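Chip puller, part whatever this is now

I keep calling this the CPU project, which makes it sound a lot grander than a robot arm messing with an old Dell. But August is when the shop at Asbridge gets quiet and I get the big bench more or less to myself, so this has been my evenings.

For anyone who missed the earlier posts: I want the arm to take a processor out of a motherboard, park it in a holder, then go back for the next one. Isamu Chiba has a shelf of retired office desktops and a buddy who wants the chips sorted, and I have an arm that spent all winter moving wooden blocks from one side of a table to the other. I opened my mouth at the wrong moment and here we are!

First thing I learned is that a desktop case is a terrible place to put a robot. I'd been practicing on a bare board lying flat on the bench, with nothing near it. Then I moved to a board still in its case and suddenly there's sheet metal hanging over the top of the work area, power cables looping in from the side, and the memory slots standing right where my right-hand finger wants to be. My nice straight-down approach had to go. I now come in from the open side, low, and stay well clear of the socket's load plate, which stands straight up once you open it and is exactly the height of a thing you will hit with your wrist. I have hit it with my wrist. (Slowly. It was fine. I said a word.)

I should say the arm doesn't open the socket. I flip the lever and swing the plate up by hand before each run. Eskil Grønli thinks this is cheating and wants me to do the lever too, and Eskil is welcome to come over and do the lever.

The fingers are the part I've fiddled with most. The first set was a stock pair from Avov, and they were too fat to get down beside the chip without leaning on the plastic around it. So I drew up narrower ones and printed them in black because that's what was loaded. Version 2 flexed. You'd close on the chip and the tips would splay and the whole thing would pop loose with a little click that I now hear in my sleep. The current ones are stiffer, and I dropped the closing force down to 18 percent, from the 32 I'd been using on the blocks. That helped more than any of the reshaping did, which is a bit annoying given how many evenings went into the reshaping.

This is a land grid socket, by the way, so the pins are in the board and the chip is flat underneath. Great for the chip. Not so great if you drop the chip back in crooked, and I have one board from early on that is now a coaster.

Then there's the holder. It's a gray panel bolted up on aluminum extrusion, with a slot that takes the processor standing on its edge. I like it upright, there's more to grab and I can see what's going on. What I don't like is the glare. The lamp is off to the left and the rails light up like a bathroom mirror, and my vision code (such as it is) gets very excited about the shiny bits and ignores the dull gray slot it's supposed to be looking for. I hung an old pillowcase over the lamp last week and it got better. I'll make a proper diffuser someday. I probably won't.

Tally so far, for the people who keep asking: 88 tries logged since I moved over to the cased board. I'm not giving a success number until I've decided what counts, since Isamu and I disagree about whether a chip that ends up in the slot facing backward is a win. (It is in the slot!)

Next up is a better touch-down check. At the moment I'm going by position only, and I'd love for the arm to feel the lid of the chip and stop there. Chambi makes a little force sensor that would fit behind the fingers but it costs more than the computers do, so I may try reading motor current first and see how bad it is. 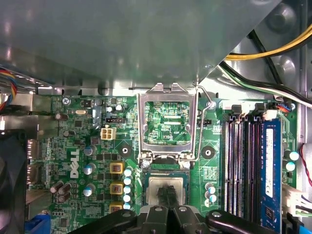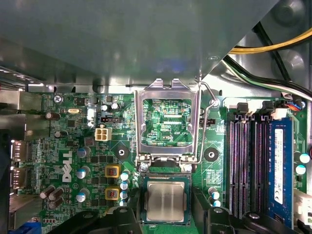
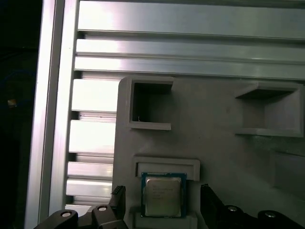
Fingers and processor, at the Dell board in the first two and at the gray holder in the last one.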